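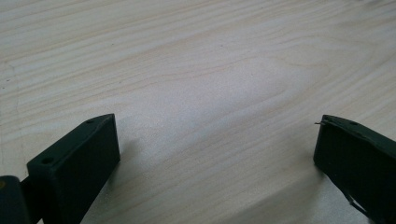 Equipment Planner, Handheld Grippers and Benches
Levden, Plasia site
Fixed term, 11 months, full time or close to it
Posted May 2020

Levden collects demonstrations of small hand tasks for companies that would like their robots to do them. We have people who are very good at picking things up and putting them down. We have people who are very good at deciding what should be picked up next. What we lack is a person who can say in March what we will need in September, and what it will cost, and then be believed.

Until now purchasing has been done by whoever was most annoyed. This has given us a generous supply of cable ties, three label printers that take three different labels, and a shelf of fasteners in a thread size we no longer use. We also ran out of finger pads twice last winter and spent the better part of a week waiting on a parcel. We would like to pay you to make this stop.

What you'd be doing

You will own the equipment plan for the coming year. At present the plan is a spreadsheet with 43 tabs, started by Leonidas Liapis and added to by everyone since. You may keep it, fix it or quietly bury it. Leonidas has said he won't take it personally, and we have this in writing.

The main purchase is a second set of handheld grippers. We want to decide between printing and assembling more of our own and ordering finished units from Mollatus, who have quoted us and are waiting with what we would call fading patience. Printing in house looks cheap until you count the hours, and so far we haven't counted the hours. Your first job is to count them.

After that:

Work out how long fingers, pads, pins and screws last in daily use, and set stock levels that follow from it. Our current method is to look in the drawer.

Budget for new benches and work surfaces. Operators have opinions about pale wood, dark wood, glare and the height of everything. Some of these opinions agree.

Get quotes, compare them on the same terms, and write up a recommendation of no more than two pages. The last one ran to 101 pages with appendices and we bought the wrong thing anyway.

Plan replacements ahead of time, including what gets retired and where it goes. "Under the stairs" is full.

Sit in on collection sessions often enough to know what breaks. You'll be handed a gripper in your first week and asked to do a shift with it – this is the quickest way we know to make a person care about finger pads.

Handle the suppliers. Tzanetos machines our metal parts and does it well, provided the drawing is right. The drawing has not always been right.

Who we're after

You've bought equipment for a lab, a workshop, a small factory or something else with a lot of small parts and not much storage. Robotics experience is welcome but we can teach you the vocabulary in an afternoon. It's harder to teach a person to read the shipping terms.

You should be comfortable building a budget from nothing, including the dull lines: freight, spares, import duty, the thing that holds the other thing. You should be able to tell an engineer that a part is too expensive and tell the finance office that it's worth it, sometimes on the same morning and sometimes the same part. Enough hands-on skill to swap a worn pad or tighten a joint will make you popular.

A degree is fine. So is not having one. Please don't apply if your plan for everything is to buy the most expensive option and call it future-proofing. We've met that plan.

Who you'd work with

You'd report to Urmas Zariņš, who runs operations and answers email in single words. Kelechi Igwe leads the collection floor and will be your main source of bad news about hardware. Markos Raptis designs the grippers and has a revision in progress at all times, so part of your work will be getting him to say which version we are buying for.

Pay, hours and the rest

Pay is on our grade C scale, which we send to every applicant we interview, before the interview. Remote work is possible for the quoting and planning side, and we currently expect you on site around two days a week once you've settled in. Bench time is scheduled in separate shifts and the stations are spaced apart. Lunch used to be communal and is now your own affair.

Your purchasing limit without a second signature will be 100 euros. Yes, we know. Raising it is on the agenda, and you would be well placed to make the argument.

How to apply

Send a resume and a short note to Apostolos Tzavaras at the Levden office. In the note, tell us about a piece of equipment you bought or argued for that turned out to be a mistake, what it cost, and how long it took anyone to admit it. One page is plenty. We don't need a cover letter on top of that.

We'll read applications as they come in and hold interviews by video in June. Everyone who applies will get a reply, though if it comes from Urmas it may be brief. The start date is as soon as you can manage. Mollatus will only hold the quote for so long.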